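Okay friends, I've had the new Lappalainen record on since breakfast and I have a lot of feelings, so settle in, it's a thread (sorry to everyone who follows me for soup).

**1/**
First, the basics. It's called *Drosby*, it has 6 songs, and it sounds like a band who finally stopped worrying whether the folk people or the metal people would claim them. I saw them open a show at Erkilside in front of about 300 of us, and I've been waiting for these songs ever since.

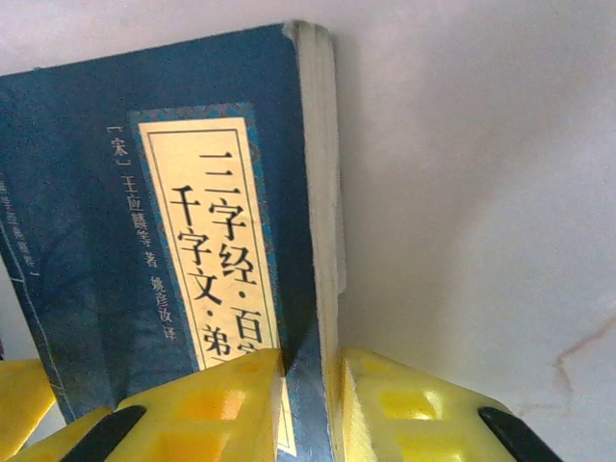
**2/**
The opener, "1816," is the year-without-a-summer song, and oh my goodness, the guitars. They come in so low and slow that I checked whether my speaker was dying! Then Gayan Bhuiyan starts singing, very plainly, almost like he's reading a letter out loud, and the whole thing warms up from underneath him.

**3/**
Lakmal Roy's drumming deserves its own post, so it's getting one. He leaves these big gaps in track 2 where any other drummer would throw in a fill, and you lean in waiting for it, and he just... lets you wait. I played it for my sister over the phone and she said "is it broken?" No, Dana, it's wonderful.

**4/**
I'll admit the middle sags a little. Track 3 is a pretty acoustic thing that wanders off before it gets anywhere, and I wish they'd swapped it with the next one, which has the best chorus on the whole record and is sort of hiding back there.
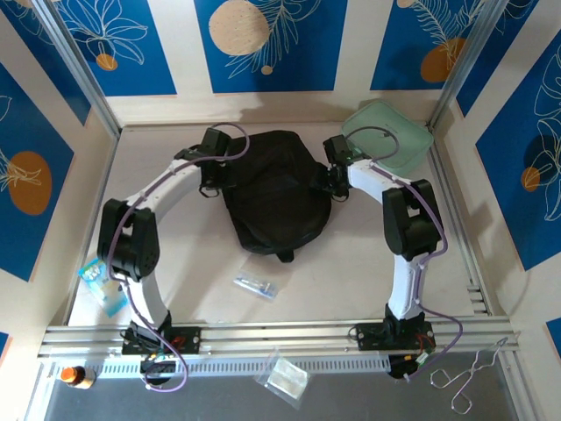 That chorus has been stuck in my head since Tuesday, when they put it out early, and I've caught myself humming the harmony part instead of the tune, so now I can't remember how the tune goes unless I put it on again (which I do, constantly).

**5/**
The last two songs run together, and please don't shuffle them. There's a fiddle line that starts out scratchy and far away at the end of 5, and by the time the final one gets going it's carrying everything, with the guitars roaring along behind it. I got a bit teary at the sink.

**6/**
It's out on Wodik, who also did that nice reissue of their first EP. If you're new to the band I'd start with track 4, then go back and do the whole thing in order with decent headphones. They're touring in June and I'm already trying to talk two people into the drive. Tell me your favorite once you've heard it!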